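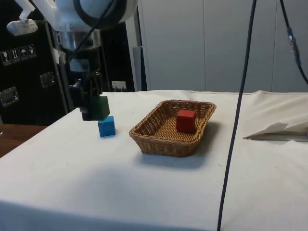
Manipulation Software Group, Quezada Laboratory for Robotics

4.2 Placement near contact

The planner hands over to the contact controller when the estimated gap between the held object and its support falls below a fixed threshold. Figure 3 shows the arm in this phase, with a green cube held at a slight tilt just above a blue one. A red cube is in the basket. Small tilts of the held object are common in our recordings, and they matter more here than during transport. A tilted cube reaches the support with an edge or a corner first, and a controller that only watches vertical position will read this as an early touch.

We treat the tilt as part of the state. The perception module, Hudero, fits a cube model to the segmented points of the held object and reports its pose relative to the gripper. The fingers hide part of the cube, so the fit uses the known edge length and at least two visible faces. When fewer than two faces are visible, the last accepted pose is carried forward and its covariance is increased at each step. The pose of the lower cube is estimated once before the approach and then held fixed, as the gripper blocks much of the view during descent.

Figure 3. Approach phase of the stacking task. The green cube is in the gripper, close above the blue cube. The woven basket stands on the same cloth-covered table.

The wrinkled cloth caused more trouble than the cubes. Our first version fitted one plane to the whole table and took height from that plane. Folds in the cloth pulled the fit up or down, and the error went straight into the estimated gap. The current version drops the table plane during the approach and measures the gap from the top face of the lower cube. The basket is kept in the collision map as a box that includes its flared rim. This is larger than the true shape, but it keeps the transport paths clear of the rim and costs little planning time.

The Skatport data set contains 2,878 approach segments. We set aside 576 of them for testing and used the rest to tune the handover threshold and the noise terms. Segments were split by session, so that the same cloth layout does not appear in both parts. Each test segment was replayed through the full software stack with 5 random seeds for the segmentation step.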